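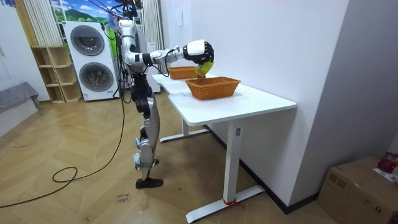
Who are these working rules for?
They apply to anyone who runs, supervises or stands near a legged robot during handling trials at the Fevance sites. Contractors and visiting staff from Ikis follow the same rules as permanent staff. The current issue is dated 5/1/23 and replaces the October issue.

Does the robot have to be tethered?
Yes, whenever it is standing under power. The overhead line must be attached before the leg motors are enabled and stays attached until they are off. A power cable is not a tether and must never be used to take the weight of the machine.

Where should the cables run?
Overhead lines go straight up from the shoulders or head, with enough slack for the planned reach and no more. Floor cables leave from the back of the robot, away from the desk. A loose loop on the floor is allowed behind the robot but not between the feet, and nobody steps over it while the machine is live.

How close may people stand?
Outside the reach of the longer arm plus 35 cm, measured from the shoulder joint with the arm straight out. This holds for bystanders and for the operator. Crossing the line means pressing the stop first – a spoken warning to the operator is not enough.

What counts as a suitable object for a pick-and-place trial?
Anything blunt, unbroken and light enough to be dropped on a foot without injury. Fruit, vegetables and soft goods are fine. Glass, blades and filled containers need a separate assessment. The upper limit is 285 g for the standard hand and 265 g if the Itano finger covers are fitted.

Are there rules for the desk and the containers?
The desk must not rock when pushed by hand at any corner. Baskets should have no lid and no raised handle, as fingers catch on both. Set them so that the hand can pass over the rim with the elbow bent. If a foot of the desk is within stepping distance of the robot, mark it with tape in a colour that stands out from the floor.

Can we run trials in a furnished room?
Yes, provided that the room has been checked against the Cheng sheet. Appliances are isolated at the wall unless the task needs them. Cupboard and appliance doors stay shut between tasks. Boxes are kept against a wall and out of the walking area.

May task cards be left on the floor?
Only while the robot is standing still. Paper is a slip hazard for flat feet and has to be picked up before any walking task.

How many people are needed?
Two: one operator and one person on the stop. With more than 4 hours of running in a day, the two swap roles at the midpoint and log the change.

What happens after a drop or a stumble?
Stop, leave the object where it fell, and write the entry before resetting. A stumble taken up by the tether is logged as a fall.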